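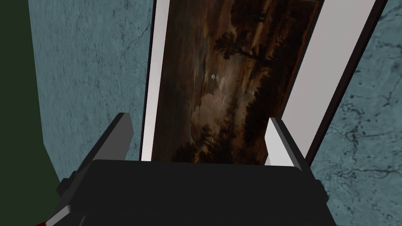 Search this site
Enter keywords
Go

Hang the Pictures Lower

By Sabine Bauerfeind
22 July 2026

Most pictures in most homes are hung too high. I have thought so for years, and after helping my sister-in-law move into a new apartment I want to make the case in print.

The usual advice is to put the middle of a picture at eye level. The trouble is that people follow this advice while standing up, with a hammer in one hand, a foot away from the wall. Then they go and sit down, and they spend the next ten years looking up at the thing. A living room is used from a couch. A dining room is used from a chair. A bedroom is used lying down, if it is used properly. The only room where eye level means standing eye level is the hallway, and people tend to walk through a hallway without looking at the walls.

Museums hang for a standing crowd. They have to. A visitor is on her feet, there are other heads in the way, and the ceiling may be two floors up. None of this applies to a house with eight-foot ceilings and a family of four. Still, the museum rule gets passed along as if it were a building code. The leaflet that comes with the Hustico hook sets gives one height for every room and every picture, in bold type. I have a small drawing of a plum tree that would look like a smoke alarm at that height.

My own rule is simple. Sit where you will sit, and have someone else hold the picture against the wall. Tell them to bring it down until it looks a little too low. Mark that spot and leave it overnight with a piece of tape where the top edge will be. In the morning it will look right. In my house the bottom edge of the large landscape over the couch is a hand's width above the cushions, and guests who have never met me before have told me they like the room without being able to say why.

There are objections, and some are fair. Rafia Orakzai, who ran the frame shop on Slanina Street until she retired, told me that low pictures get bumped. Heads hit them, children pull at them, and the vacuum cleaner catches the ones over the baseboard. She replaced a lot of glass over the years. She recommended two hooks in place of one, set well apart, so that the frame stays level when somebody leans back into it. I took her advice and it works. I don't think it is a reason to go higher. We don't put the coffee table on the ceiling to keep people from walking into it.

Another objection is furniture. People say they hang high to leave room for a lamp or a taller chair they might buy someday. I would ask them how long they have been waiting. A nail hole takes a minute to fill. The picture can move when the chair comes.

The objection I take least seriously is that a low picture makes the wall look bare above it. It does leave more wall showing. That is fine. Blank wall is restful, and it makes a plain room look taller. The urge to put something in the middle of every empty space is how people end up with a clock nobody reads.

I should say something about money, as it comes into this more than it should. When a frame has cost a lot, people want it to be seen from the door. Last December I paid $279 to have a print framed at Gunonetti, with the good glass, and I felt that pull myself. I wanted it up high where it could be admired. It went up high, and it stayed there until spring, and I looked at it less than at the postcard propped against the kitchen radio. Then I brought it down 34 centimeters and began to see it. There is a boat in the corner that I had missed.

The kitchen postcard is worth a word too. It sits just above the counter, at the height of my hands, and I see it every time I fill the kettle. No decorator would put a picture there. I have come to think that it is the best place for one in the whole house, and I have since added a second.

My sister-in-law, for the record, did not agree with me. We spent a long afternoon with a pencil and a level, and she hung everything at the height she had in her old place on Zuro Avenue. I held my tongue until we sat down to eat. The big picture in her dining room now starts well above the top of the tallest person's head. She says she is used to it. I have offered to come back with the drill.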